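Ticket: purchase request, second gripper station
Queue: Equipment and budget
Raised by: Maarten Meijer
Assigned to: Lieven Claeys
Opened: September 26, 2022
Status: Waiting on supplier

Summary
The tube handling bench needs a second gripper set and spare finger pads. The quote from Aerts came back higher than the figure in the May plan, and the order is blocked in the purchasing system with "amount exceeds line". Please advise whether the line can be raised or the order split.

Steps already tried
Resubmitted under the consumables code. Rejected, same message.
Removed the mounting kit from the basket. Accepted as a draft, then rejected at approval with no message at all.
Asked Bresar for a matching quote. They do not stock the pads and offered a complete hand instead, lead time not stated.

Reply, Lieven Claeys
The draft rejection is a known fault. If a line is edited after the quote is attached, the system keeps the old total and compares it with the new one. Delete the draft and start again with a fresh copy of the quote. Do not reuse the attachment.

On the amount: the May plan has 1,854 euros for this bench, entered as a single line for grippers. Pads were never in it. Before I ask for more I need to know what the pads are for, how many you get through, and whether the racks are staying as they are. If the racks change, the finger width may change too, and then we buy twice.

Reply, Maarten Meijer
Draft deleted and re-entered. It now stops at the budget check and gives the correct total, so that part of the fault is cleared.
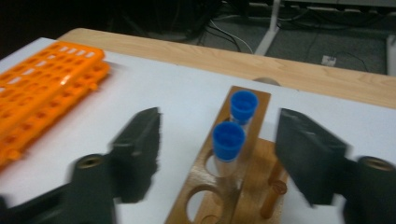
The pads are what we wear out, and the plan should treat them as a running cost. We change a pair after 200 picks, sooner if the face has gone shiny. On the racks, both types are staying in use. The wooden one has round holes and the orange plastic one has square openings, so a tube does not sit the same way in each, and any pad we buy has to cope with both. The tubes have blue screw caps with ridged sides. Grip on the cap is acceptable with new pads and poor with worn ones. I would keep the present finger width and buy pads in packs of 50.

I looked at replacing the wooden racks to make everything uniform. Okel sells a plastic one but wants a minimum order we have no room for.

Reply, Lieven Claeys
Understood. Split it as follows.

Gripper set: equipment line, as planned. The quote without pads is inside the 1,854.
Pads: consumables, one pack now, second pack held as a call-off.
Mounting kit: put it back in the basket. It was wrongly left out, and the set cannot be fixed to the bench plate without it. Check that the total still passes.

Two questions for Aerts. Does the pad price hold for a call-off, and are the screws included? The last set arrived without them and the bench stood idle for 5 days over a bag of screws.

Reply, Maarten Meijer
Total passes with the mounting kit added. Gripper order submitted and approved.

Aerts confirm the pad price for the call-off until the end of the budget year. Screws are included with the set but not with the pads — the old ones are to be reused. I have asked for a spare bag to be added to the quote as a separate item.

The consumables order is still open. The system wants a delivery address and only offers Loltholm, where we no longer have a goods-in desk.

Reply, Lieven Claeys
The address list is held by the finance system and I cannot edit it. Request sent to have Loltholm removed. Until then, select it and type the bench address in the delivery notes field. Aerts read the notes. Bresar do not, so do not use this method with them.

I am leaving the ticket open until the revised quote is in. Attach it here when it arrives and I will release the pads.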